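The Long Life of a Good Bedsheet

My grandmother ironed her pillowcases. I mention it first because everything I know about bed linen starts in her back bedroom in Eltonby, where the ironing board never once got folded up in my memory, and where a stack of cotton pillowcases stood on the dresser with their edges lined up like the pages of a book. She had been given most of them as wedding presents. When she died they were still in the closet, thin as handkerchiefs and soft enough that my sister and I nearly came to blows over them. (We split them. I got the ones with the scalloped hems, and I am not giving them back.)

I thought about those pillowcases a good deal this past September, when the elastic on a fitted sheet I had owned for all of 15 months let go in the middle of the night with a sound like a rubber band hitting a wall. It was the third one in a row to go that way. I lay there in the dark on the bare corner of the mattress and decided I was going to find out what had happened to sheets.

So I drove up to Putunico, where there is still a linen shop of the old kind, with bolts along the back wall and a cutting table worn pale in the middle. The shop is called Hiebert and it has had the same sign since before I was born. The woman behind the counter has been selling bedding there for 22 years and she let me stand around most of an afternoon asking questions while she measured and snipped. I had come prepared to talk about thread count, and she was very patient with me about it.

Thread count, she explained, is a number people hold on to because it is printed on the package. It is supposed to be the threads in a square inch, the ones going up and the ones going across, added together. But a thread can be made of two or three skinny strands twisted together, and some companies like to count every strand, so the number climbs and the sheet underneath stays exactly what it was. She had me close my eyes and feel two samples. I picked the one I liked better, very sure of myself, and of course it had the lower count by a mile.

What she wanted me to care about was the length of the fiber. Cotton with long fibers spins into a smooth, strong yarn, and cotton with short ones leaves all those little ends sticking out, which rub and roll up into pills by the first winter. After that she wanted me to care about the weave. Percale goes one over and one under and feels crisp, a little like a good shirt. Sateen floats several threads across the top before it dives back down, so it is silky and heavier and catches on things, dog toenails especially. I have slept hot all my life and I had been buying sateen for ten years because I liked the way it looked folded in the store! I could have cried.

She cut me a yard of plain percale to take home and wash, just so I could see what it did, and wouldn't hear of charging me for it.

Putunico used to make this stuff, or at least finish it. The brick building down by the water was the Bevau mill, where cloth came in gray and stiff off the trucks and went out bleached and pressed and hemmed. It is apartments now, and very nice ones, with the big windows left in. The library has a shelf of the mill's old order books and I spent a happy morning with them. One page, in the most beautiful slanting handwriting, records an order of 2,731 pillowcases for a chain of lakeside hotels, plain hem, no monogram. I kept trying to picture them all drying at once. I suppose they never hung on a line in their lives, but that is how I see them anyway, the whole hillside going.

The librarian told me her aunt had worked in the hemming room, and that she could spot a crooked hem from the far end of a church hall and couldn't be trusted to keep quiet about it at weddings.

I came home with a list of instructions, and I have mostly been following them. Wash in warm water, never scalding. Use half the soap you think you need. Skip the fabric softener, which coats the cotton and leaves it a bit waxy. Take things out of the dryer while there is still a breath of damp in them and snap them hard, two people if you can get two people, one at each end, the way we used to do in the yard with my grandmother calling out when to step in and fold.
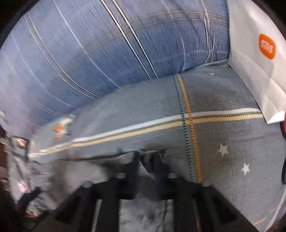
I have also stopped worrying so much about sets. For years I bought everything in the one zippered bag, bottom sheet and top sheet and cases, and when the bottom sheet went, as it always goes first, I felt I had to replace the lot. My grandmother would have thought that was crazy. Her beds were a jumble of whatever was clean, a stripe against a flower against something faded that had been a tablecloth, and I don't remember ever thinking it looked wrong. It looked like her house.

The woman at Hiebert buys that way too. She told me to put my money in the bottom sheet, which takes all the wear, and to be as cheap as I please about the top one. And when the bottom sheet does go thin down the middle, she said, you can do what everybody's mother did, and cut it lengthwise, sew the outside edges together for a new center, and hem the worn parts at the sides. You will have a seam to sleep on. She swore you stop noticing it after 3 nights. I have an old flat sheet set aside to try it on this winter, when the garden is finished with me and I can have the sewing machine out on the kitchen table without having to clear it away for supper.

The yard of percale has been through the wash six times now. It came out of the first one puckered and stubborn, and I was a little disappointed, and then somewhere along the way it gave in. I keep it on the arm of my reading chair and rub the corner between my fingers while I'm on the phone. My sister was over last week and asked what on earth it was for, and before she left she had folded it up very small and was walking toward the door with it in her coat pocket.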